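Skip to content Home Issues Authors Submit Contact

Search this journal Search Advanced

3. Small drawers as holding places

3.1 Why the small drawer

Most of the storage literature is about big things. Closets, garages, rented units. The tabletop drawer gets a line or two, usually under "miscellaneous," and then the authors move on to shelving. We think this is a mistake. In our home visits the small drawer unit on a desk or side table was opened more often than any other piece of furniture with a front on it, and it was the piece people had the most trouble describing when we asked what it was for.

Answers were short. "Bits." "Whatever's on the table." One participant said "it's where the table goes when people come over," which we have kept as a working label in the coding sheet (code TG, table-goes).

By small drawer unit we mean a free-standing box with one or more drawers, light enough to lift with two hands, kept on top of another surface. Not built in, not under a desk. Units on the floor were left out even where the owner used them the same way. A borderline group (units on low shelves, units on windowsills) is dealt with in 3.4.

3.2 Households and procedure

Households were recruited through a mailing by Canpolat, a furniture repair shop that keeps an address list of past customers. 600 letters went out in November, 300 came back with the short form filled in, and 100 of those agreed to a visit. The list leans toward people who own wooden furniture and care enough to have it fixed, so we make no claim about homes in general. Plastic units are underrepresented for certain.

Visits were kept short. The visitor sat at the table with the participant, asked them to clear it the way they normally would, and wrote down where each thing ended up. No instructions about the drawer. If it wasn't used, it wasn't mentioned until the closing questions. Most visits were in the late afternoon, which matters because a table at 5 p.m. has a day's worth of stuff on it and a table at 9 a.m. mostly hasn't.

Coding was done by two people from the written notes, working apart and then comparing. Disagreements went to Nevzat Bayram, who had not been on the visits. The scheme is adapted from the one used in the Dukon pilot, with the "intent" column dropped. We could not code intent from notes and we doubt anyone can.

3.3 Kinds of contents

Contents fell into a few loose groups. Tools of the table (pens, tape, scissors, chargers) were the expected ones. Then paper, mostly folded, mostly out of date by the owner's own account. Then what we ended up calling singles.

A single is one object that has no others like it in the drawer and no stated link to the rest. One dice. One earring. A cork. A block from a toy set that left the house years ago. Singles take up almost no room and they outlast everything else; tape runs out, paper gets thrown away in a fit of tidying, the single stays. Participants who emptied a drawer in front of us almost always put the single back, several without appearing to decide anything. Asked about it, they tended to laugh or pick the thing up again.

Soft singles behaved a little differently from hard ones. Hard singles roll and knock when the drawer moves, so the owner is reminded of them. Soft ones make no noise at all and were more often a surprise.

3.4 Drawers left open

A drawer pulled partway was common during clearing and we had not planned for it. The coding sheet had "open" and "closed" and that was it. After the first visits we added a third state, "ajar," meaning that the inside can be seen and a hand can get in but the drawer is short of its full travel. Full travel on these units is not much anyway, and a drawer pulled all the way tends to tip the box or fall out in your lap.

Ajar turned out to be the working position. People drop things in from above and do not reach to the back. So contents collect at the front, just behind the panel, and the back half can be bare wood while the owner complains that the drawer is full. Handle shape seems to play in here too. Bar handles, where the fingers go behind the grip, were pulled with more force than knobs and the drawer came out further on the first pull. Knobs got a pinch and a wiggle. We did not measure force, this is from notes only.

Figure 1 is included for the general arrangement: a small wooden unit on a clear tabletop, with a bar handle and a single inside.
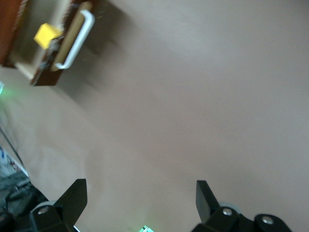 Figure 1. Dark wooden drawer unit with the drawer ajar. White bar handle on a light tan front; a yellow cube lies inside, next to the front panel.

3.5 Clear table, full drawer

The last point is about what counts as tidy. Participants judged the table, hardly ever the drawer. A surface with nothing on it was "done" even when the drawer beside it would not shut. In the Plesard interviews the same split came up with kitchen counters, and the wording there is close to ours.

Color came up a few times. A bright object left in an ajar drawer was noticed and pushed back or covered, where a brown or gray one was left alone. Small numbers, so we only note it. A follow up with the Viruvis group is planned and will use matched objects in strong and dull colors, same size, same drawer. It will also record wether the drawer gets closed before or after the table is wiped, a thing we wish we had asked the first time. Several visit notes mention it in the margin but not in a form that can be coded.

Get new issues by email. Enter your address Subscribe No thanks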